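Mugo Bench Mat, 427 series

Bunent
Sheet revised May 17, 2020

The Mugo is a hard-wearing rubber mat for workbenches, shelves and tool drawers. It is cut from a single sheet, 3 mm thick, with a fine ribbed top and a plain underside. Width is 40 cm; length is sold by the metre, up to 15 m per roll.

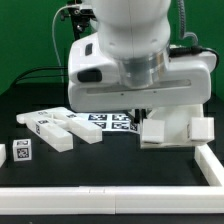
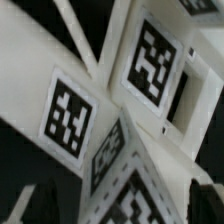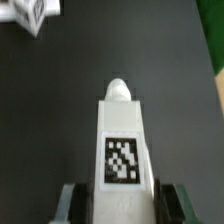

Hardness is 97 on the Gomar scale — the older February stock was softer and should not be joined to the present sheet. The mat resists light oil, weak acids and most household cleaners. It is not suited to petrol or strong solvents.

Cut with a sharp knife against a steel rule, ribbed side down. Leave the cut piece flat overnight before fixing. Double-sided tape is enough on wood; on bare metal use contact glue.

Colours: grey, black. Rolls are sent from Trarkville. Cut lengths cannot be returned.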